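Teaching a Two-Arm Setup to Stir: What to Do Before You Record

The Fevance manual says you can teach a stirring task in an afternoon. I doubt it. You can record one in an afternoon. Whether the arm learns anything from it is another question, and most of the answer depends on how you drive.

Step 1. Pick one way to hold the spoon

Grip the handle near the top, with a bit of it showing over the jaws, and let the spoon hang straight down. Keep that grip for every run. People will tell you variety helps. It may, later. At the start it mostly gives you a policy that can't decide.

Step 2. Come in from above and slow down at the rim

Operators rush this part. Over remote control you have no feel for the cup, and a light plastic one will slide before you notice. Stop with the bowl of the spoon barely inside the rim, check your line, then lower. Park the other gripper low and to the side, and leave it alone.

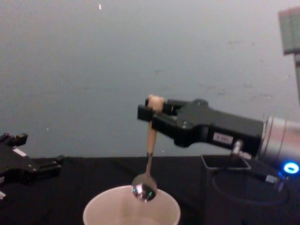 Step 3. Throw out bad runs

I recorded 125 runs and kept 107. The rest had a bumped cup or a long pause while I hunted for the right angle. The Wireck forum advice is to collect up to 2,000 and let the numbers sort it out — I have yet to see that work with sloppy driving.

Step 4. Test with the cup moved

Shift the cup 2 inches and run the trained policy. If the spoon goes to the old spot, it learned a path and you need more cup positions in your data. Mine did exactly that the first time.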